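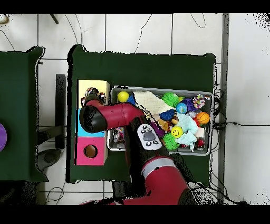
Statby Mixed Toy Sorting Set

Category: Research Equipment > Manipulation Benchmarks

We put Statby together at Zimevden for people who study how a robot arm copes with clutter, and we've become rather fond of it. You get a mesh basket, a good jumble of balls, plush and cloths, and a stepped wooden box with a hole in each coloured top.

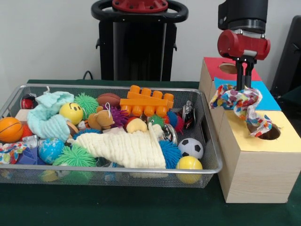
Patterned cloth held over the wooden box.

Cloth is the hard bit – it folds, it snags, it hangs in a new shape every time. Parveen Roy wrote the method sheet, which scores the pick and the drop separately, so you can see where a policy is struggling.

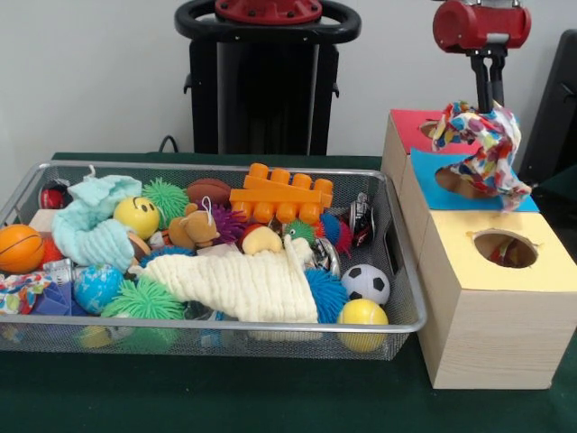 Cloth in the gripper, close to the blue top.

In our own study, Sharon Shemweta ran 24 layouts with the toys reshuffled for each one. Balls scored well and cloths came out lowest, with most of the lost marks at the drop.

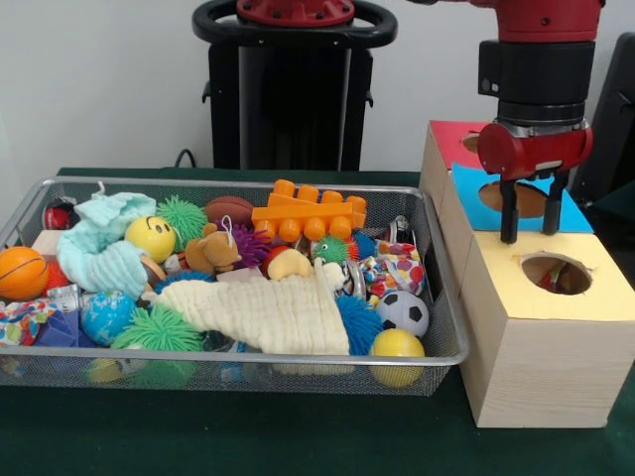
The layouts and score sheets come with every set, and you're very welcome to swap in toys of your own – just note them on the sheet before you start.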